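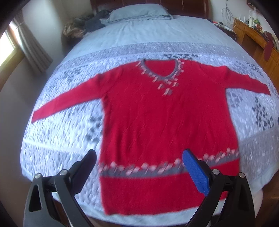

Stellow Open Afternoon – Your Questions

Home | Visits | Questions | Past Write-ups | Contact

I went to the Stellow open afternoon in November expecting to be sold something. Since my write-up went out I've had a pile of questions, many of them the same. Answers below, grumbles included.

What was being shown?

Laundry, mostly. Stellow is collecting examples of people handling clothes so that a robot arm can be trained on them later. People do the work with hand-held grippers, each with its own camera, and the software is meant to learn from the recordings. The garment I spent the most time with was a red sweater on a bed.

So was there a robot folding clothes?

No, and I wish the invitation had been clearer about it. The sign at the door said "robot laundry". What you get is a person doing laundry with tools in place of fingers. Tahira Jatoi, who ran our session, was upfront when I asked. The arm is at another site and wasn't part of the visit.

Is it harder than doing it by hand?

Much harder, going by my own turn. You have two fingers to a gripper and no feel for the cloth. A ribbed hem is a decent place to start, as there's something to pinch.

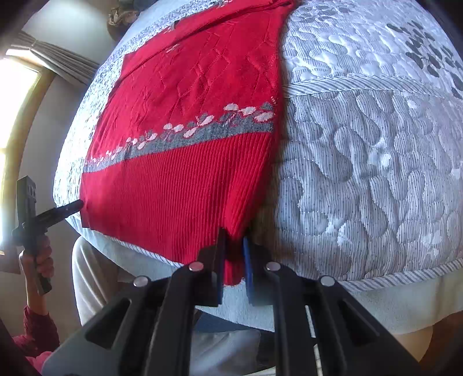

Sleeves are another matter. I kept catching the bedspread along with the cuff, and Krishnamoorthy Kulkarni, who was coaching, told me to go in at a lower angle. It helped a bit. I'd still back any bored teenager against me.

How many recordings do they have?

The figure given in the talk was 1,833, with 195 of those being sweaters. I asked how many had been thrown out as unusable and was told they'd get back to me. They haven't.

Why use a patterned bedspread? Wouldn't a plain table be easier?

Somebody in our group asked this too. Ms. Jatoi's answer was that homes are full of patterns and soft surfaces, and a system trained on bare tables falls apart in a real bedroom. Fair enough, I suppose. But one bright red sweater against white and grey is about as kind a colour match as you could choose. I'd like to see a grey one.

Did they say when it will work?

Hema Kurian gave the closing talk and said "a few years". I have a folder of clippings saying the same thing about other household robots. To her credit, she didn't promise a product.

Can visitors try the grippers?

Yes. Groups are kept to 4, and you get nearly 15 minutes if the people ahead of you don't dawdle. Take off rings and roll up loose cuffs. 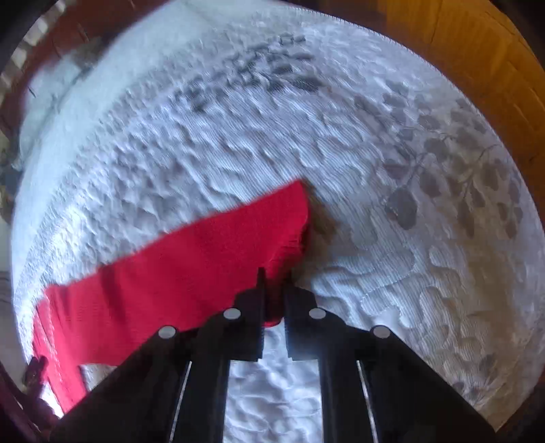 Is it suitable for kids?

Older ones, maybe. The talk is long and the chairs are hard. Indira Nambiar brought her two and they liked the grippers and nothing else.

Would you go again?

If the arm is there, yes. I'd want to see it pick up a sweater it hasn't met before, with no one standing by to straighten the sleeves – and I'd want to see the failed tries too.

Last updated: November

Related
Skusley warehouse tour: what they skipped
Lo Presti kitchen demo, second visit
Ekeck open day – parking and access
Letters: Chandrasekhar Shenoy on robot vacuums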